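Robot Learning for Soft Objects
Handout 6: Finding a good place to grab cloth
Tayla Gilchrist, Plendwood summer course
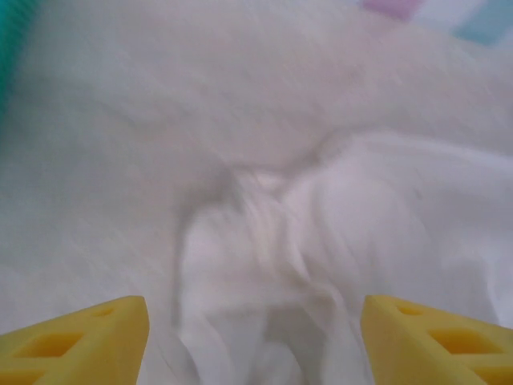
Last time we ended with a question I love: if a shirt has no fixed shape, what should the robot aim for? With a mug you can aim for the handle. A heap of cloth has a new shape every time you drop it, so a stored model is little help.

The method we'll study today is called fold-first grasping. The idea is wonderfully plain. Cloth that has bunched up makes ridges, and a ridge is something two fingers can close on. Flat cloth gives them very little to hold. So we train a network to score each spot in the wrist view by how "pinchable" it looks, then move until the best ridge sits between the fingertips.

Steps in one attempt
1. Take a wrist image from above the cloth.
2. Compute the ridge score for every patch.
3. Pick the best patch and the direction its fold runs.
4. Turn the wrist so the fingers close across the fold.
5. Lower, close, lift, and check the grip.

Please look hard at step 4! Most first tries in the lab get the patch right and the angle wrong. If the fingers close along the fold, the ridge tends to slide away.

Training data
The Misport set has 1,240 grasp attempts, each labeled held or dropped. White cloth on white cloth is the hard case, and my favorite one, as the only cues left are soft gray shadows and small changes in brightness. We add random changes in lighting during training so the network can't lean on one lamp position.

Result
On 100 test heaps, fold-first grasping held the cloth 84 times. Of the 16 misses, 14 were on thin fabric with shallow folds. I find that split really exciting, as it tells us where to look next. A second view from a lower angle might be enough.

For next time
Read the Juleck notes, sections 2 and 3. Sketch a ridge score of your own using only brightness, and bring one case where you think it would fail. We'll try a few of them on the arm.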